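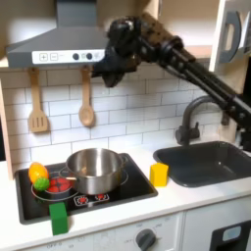

Kitchen automation at Pramel

Kitchen automation at Pramel is the move of simple, repeated cooking-line chores (shifting pots, handing over ingredients, clearing the counter) from people to robot arms. I worked the line at Pramel before the arms and I still work there, so this article leans on what I saw, plus whatever Mei Kapoor let me copy out of her shift notes.

Background

Pramel makes boxed lunches, 849 of them on an ordinary day when I started. The first arm, an Udar, came in March and mostly sat under a sheet until the software from Mirzaei was ready. Regular use began in September 2019, and I remember a lot of us standing at the back with our coffee, pretending to be busy!

Practice kitchen

New tasks get tried on a play kitchen before they go anywhere near the real line. It has a white counter, a black cooktop with a steel pot on it, a dark gray sink and a tiled backsplash where a wooden spoon and a slotted spatula hang. Blocks stand in for ingredients, and the yellow one on the counter by the cooktop gets called "the butter" by pretty much everyone.
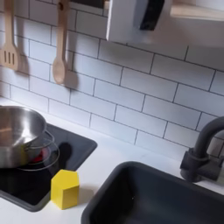
Changes to jobs

The biggest change is who does the lifting. Two people per shift used to carry pots, and now those same two watch the arms, reset them and write up stoppages. Mei moved from prep to task writer, meaning she decides what counts as finished (pot on the burner, handle clear of the edge, that sort of thing). She likes it. I missed the talking at first — the old prep table was loud and the new desk is quiet.

Pay went up a step for anyone who passed the Ormont course. People who didn't want the course stayed on packing, which still runs by hand, and there has been some grumbling about the gap ever since.

Output

The line now handles 1,849 boxes on its busiest days. Part of that is a second packing bench, so I wouldn't credit it all to the arms.

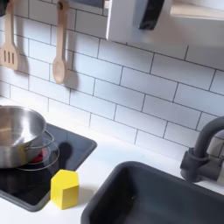
Do the line workers have to learn programming?

Most of them don't. The arms are set up from a touch screen with ready-made steps, and the Ormont course covers that plus safe stopping. Only the task writers touch anything deeper, and Mei learned her part on the job.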